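The workbench that pays attention

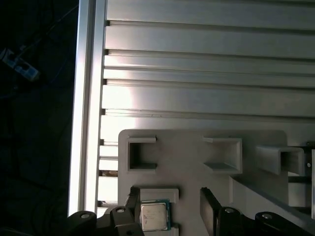
Charito Manalastas came to Skernen to repair clocks. Today she runs a small workshop in Jellgate where the most important object is a slotted aluminium plate, the kind that engineers bolt their work onto. She bought hers second-hand for 400 pounds, and it took two people to carry it up the stairs.

The beauty of such a plate is in its grooves. You can slide a fixing along, tighten it, and change your mind the next morning. On top goes a flat grey fixture with square holders, and each holder keeps one small part in its place. A processor chip, for example, sits in a pocket made to its own shape. It is a modest thing, but you will understand its value if you have ever searched for a chip on the floor.

Her colleague Eliseo Magaña draws the holders. The present fixture is number 33 in his notebook, and he still has the early ones in a drawer, with walls too thin or corners too tight. "I measure the part, then I measure it again after lunch," he told me. "The second time I am usually right."

The corners of a holder are what he likes to talk about. If the wall is too high, the fingers cannot reach the part – if it is too low, the part walks away with every small knock to the bench.

In June they will move to a bigger room on Mallet Street. The plate will go first.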